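Does a flat-brimmed hat really need stuffing and a box?

I've got a beige hat with a wide brim that spends most of the year on a table. Everyone says leaving it flat on its brim ruins it. Does it, or is that just a way to sell hat boxes?
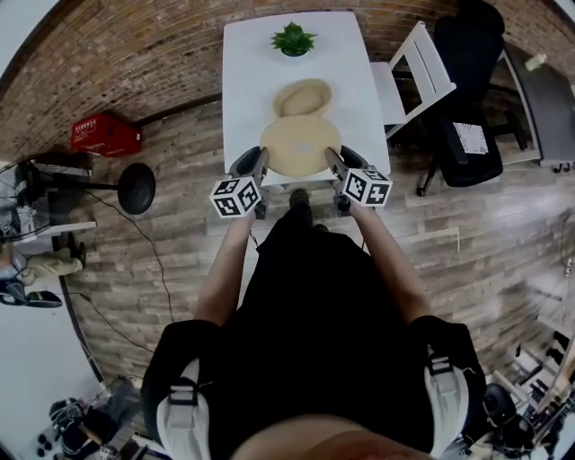
Flosura

Mine's always gone brim down and I've yet to see the harm, but I only wear it in August.

Bañez
Depends on the brim. If it's meant to be flat, a flat table suits it. If it dips at the front, turn it over and rest it on the crown.

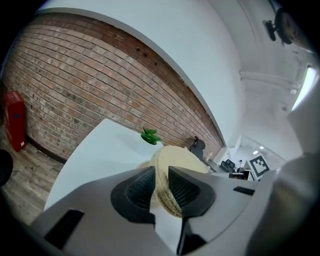 I'd be more wary of picking it up by the same bit every time - that does more than any table. As for boxes, I paid for 2 and can't say either hat looks better for it.

Vuvville
Just buy a stand.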